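Wikico Hausverwaltung, Merkblatt für Mieterinnen und Mieter
Stand: Donnerstag, 6. Oktober 2022

# Pflege glatter und matter Oberflächen in Haushalt und Werkstatt

Matte Kunststoffe, lackierte Gehäuse und glänzende Metallteile stellen unterschiedliche Anforderungen an die Reinigung. Die folgenden Hinweise gelten für Geräte, Möbelteile und Werkstattausstattung in den Wohn- und Gemeinschaftsräumen.

## Vorbereitung

Netzbetriebene Geräte sind vor jeder Reinigung auszuschalten und vom Strom zu trennen. Loser Staub wird zunächst mit einem weichen Pinsel entfernt. Wird sofort feucht gewischt, reiben feine Körner über die Fläche und hinterlassen Spuren, die auf dunklem Kunststoff besonders auffallen.

Für die feuchte Reinigung genügen 300 ml lauwarmes Wasser und 2 Tropfen mildes Spülmittel. Das Tuch ist gut auszuwringen. Flüssigkeit darf nicht unmittelbar auf das Gehäuse gesprüht werden.
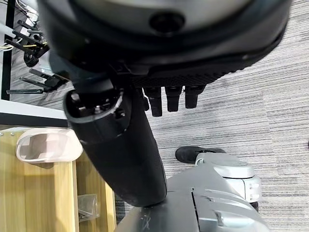

Fugen, Rillen und feine Gitter werden mit einer trockenen, weichen Bürste gereinigt. Druckluft aus der Dose ist in kurzen Stößen und mit ausreichendem Abstand anzuwenden. Offen liegende Schrauben und Halterungen werden trocken abgewischt; Öl oder Fett ist nur aufzutragen, sofern die Anleitung des Herstellers dies vorsieht.

## Kratzer und Schleifspuren

- Dunklen Abrieb zunächst mit einem feuchten Mikrofasertuch behandeln.
- Schmutzradierer nur an verdeckter Stelle erproben. Auf matten Flächen entstehen leicht glänzende Flecken.
- Scheuermilch, Aceton und Verdünnung sind nicht zu verwenden.
- Tiefere Kratzer nicht polieren, wenn die umgebende Fläche matt ist.

## Rollen und bewegliche Teile

Haare und Fäden an Möbelrollen sind alle 6 Wochen zu entfernen. Eine stumpfe Pinzette ist hierfür geeignet. Anschließend ist der Lauf von Hand zu prüfen.

Tücher und Bürsten können im Werkraum entliehen werden (Schrank Karkemano, unteres Fach). Die Rückgabe erfolgt gewaschen und getrocknet. Nachbestellungen sind unter der Materialnummer 1019 zu melden.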